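Wudenmont repair night moves to bigger room, keeps its wobbly reputation

The Wudenmont repair night will leave the back of the Girnside library this January and set up in the old music room at the Piltgate center, where it will have more outlets and, for the first time, tables that were meant to be tables.
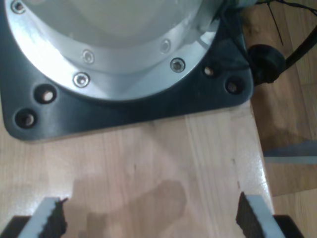
The move was agreed on after a busy fall in which the library's two folding desks were asked to hold up a sewing machine, a bread maker and a floor lamp all in the same evening. One of the desks has since been repaired. It took three visits.

Priya Okafor, who has run the night for most of its life, said the new room has wooden tabletops, a sink and a door wide enough for a chest of drawers.

"We measured it this time," she said.

The group has fixed around 50 items a season so far, according to the notebook that sits by the door. Toasters lead the list, followed by chairs and a category Okafor has labeled "other lamps." The notebook does not explain what the first lamps were.

Rent at the center is $100 a month, up from nothing at all at the library. To cover it, the group held a yard sale in the Girnside parking lot and raised $1,048, much of it by selling things that had been left for repair and never picked up. Owners were called first, Okafor said, and several of them asked that she please go ahead.

Not everyone is pleased. The library was next to the bus stop, and Piltgate is a 12-minute walk uphill, which feels longer with a vacuum cleaner. A ride board will go up beside the entrance for anyone with something heavy, and people who live nearby are being asked to bring carts.

The room itself needed less work than expected. Two shelves came down, a piano went to a family on the next street, and the walls were painted a color the can called oatmeal. The smell of valve oil remains and has been declared permanent.

Doors open at 6:30 p.m. and the last item is taken in at 8. Visitors are asked to stay with whatever they bring, to say plainly what it used to do, and to own up if they have already tried glue. Microwaves are not accepted. Neither are clocks, following a discussion last spring that Okafor declined to go into – "they know who they are," she said.

Repairs are free, though there is a jar. Coffee will be available once somebody fixes the coffee maker, which came over from the library in a box marked "Obi" and is third in line behind a fan and a hair dryer.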